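Picking a white for the kitchen and losing my mind a little
Home & Paint > Interior Colors

porchlight_76
17 October 2020
Posts: 1,956

OK so we finally got the cabinets out of the old kitchen and I'm stuck on the walls. I thought white would be the easy part. I have 14 sample squares taped up right now and my husband says they're all the same one.

Background: it's a 1950s ranch in Driltton, kitchen faces north, one window over the sink and a glass door that gets a bit of late sun. Floor is staying (brown tile, not my favorite, it's paid for). Backsplash is Zokholm in a plain white gloss. Hardware is all going black, pulls and hinges and the faucet too.

The two I keep going back to are Kanwood Linen, which goes kind of yellow at night, and Kanwood Chalk, which looks great at lunch and like a dentist's office by dinner. Help!

gravelroad
Chalk. Your backsplash is a cool white already and Linen next to it is going to look like somebody smoked in there.

mrs_tuttle_bakes
I'm going to disagree with gravelroad. North light is blue all day long and a cool white in a north room just looks gray. We did it in our last house and I hated that kitchen from October to April. Go warm and change your bulbs if it's too yellow at night. What bulbs do you have?

gravelroad
She said the tile is staying white gloss. You can't ignore the tile.

porchlight_76
Bulbs are the soft ones, whatever was on sale. I hadn't thought about that part at all.

The tile is cool I guess? It looks plain white to me until I put something next to it and then it's blue. Same with the black pulls, I held one up against the Linen square and all of a sudden Linen was cream. Black does that to everything, it makes you see what the white really is.

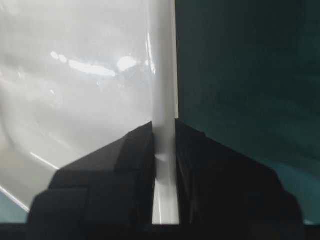 White with black on both sides.

So now I'm wondering if I should test everything with the black pull in my hand instead of staring at the bare wall. Has anyone done it that way?

halfcoat
Yes, and also quit taping small squares on the old wall color. What color is the wall now?

porchlight_76
Sort of a mint. Previous owners.

halfcoat
Well there you go. Every white on mint is going to look pinkish. Get a piece of poster board, two coats, leave an inch of bare board around the edge, and move it around the room. Lean it on the backsplash in the morning and again after dark. I did that for a whole hallway and changed my mind twice, but at least I changed it before I bought five gallons.

mrs_tuttle_bakes
Poster board is good advice. I'd do a big one, the little ones are useless.

gravelroad
Or buy a quart and paint the actual wall like a normal person.

halfcoat
Over mint? One coat won't cover and then you're judging mint.

porchlight_76
OK, update! I did two boards last night, Linen and Chalk, and dragged them all over the house. You're both kind of right, sorry. In the kitchen with the soft bulbs Linen is butter. I swapped in the brighter ones from the garage and it calmed way down, enough that I liked it. Chalk stayed cold in the corner by the fridge no matter what I did.

What surprised me was the dining room, which is a blue-green we're keeping. Both of them looked good in there! Strong color around a white seems to forgive a lot, it just reads as white and you stop fussing over what's underneath it.

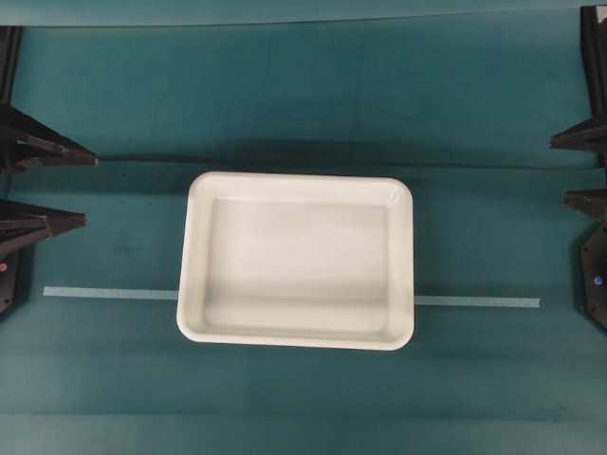 Which makes me think my whole trouble is that the kitchen has nothing in it with any color. It's brown floor, white tile, black metal and me squinting. Maybe I need a runner or painted stools or something and then the wall can be whatever. I have my eye on a Kordestani runner in a dark green but it's $126 and it would be right where the dog drinks.

mrs_tuttle_bakes
Get the runner. Linen, brighter bulbs, green runner.

gravelroad
Still Chalk. Green rug fixes the cold look too, and it'll match the tile.

halfcoat
What about half-strength Linen? The Kanwood counter at our store will mix it at 50 percent. Lots of people do that for trim.

porchlight_76
Wait, they'll do that?? I've been in there three times and didn't know to ask. Going to try a board of that one this week — husband is thrilled, as you can imagine. Does the half mix cover as well, or am I in for a third coat over the mint?

halfcoat
Prime the mint first. Two coats after that was plenty for me.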